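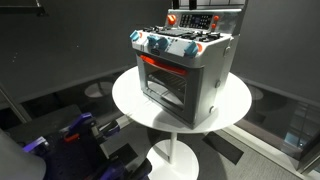

The toy stove, up on the round white table.

Washing Up Plastic Playthings (and a Few Words on Sticky Knobs)

My grandmother Jytte Briem kept a bucket just for toys, and I do the same, though mine is a dishpan and lives under the sink. Anything that has no batteries and no wiring can go straight in -- warm water, a good squirt of dish soap, and let it sit while you have your coffee. If you have a whole basket of play food to get through, put the small pieces in a mesh laundry bag first and swish the bag, and you won't be fishing little peas out of the drain like I was last October.

Toys with electronics want a gentler hand. Take the batteries out, wring your cloth until it hardly drips, and go over the outside a bit at a time. For the gunk that collects around knobs and buttons, I like an old soft toothbrush with the tiniest dab of soap. Cotton swabs are fine too, but they do shed.

Now, crayon! Baking soda on a damp cloth takes most of it off, and you want to rub in small circles and be patient about it. Try it on the underside first, as shiny plastic can go dull on you. Sticker glue comes away with a little cooking oil left on for 8 minutes or so if the sticker is an old one, and then you wash the oil off with soap.

Nomvula Moodley wrote in to ask about vinegar. I use 2 spoonfuls in a cup of water for musty smells, and I wipe again with plain water afterward. Never mix it with bleach, please.

Dry everything on a towel overnight before it goes back in the toy box -- lid off, if yours has one.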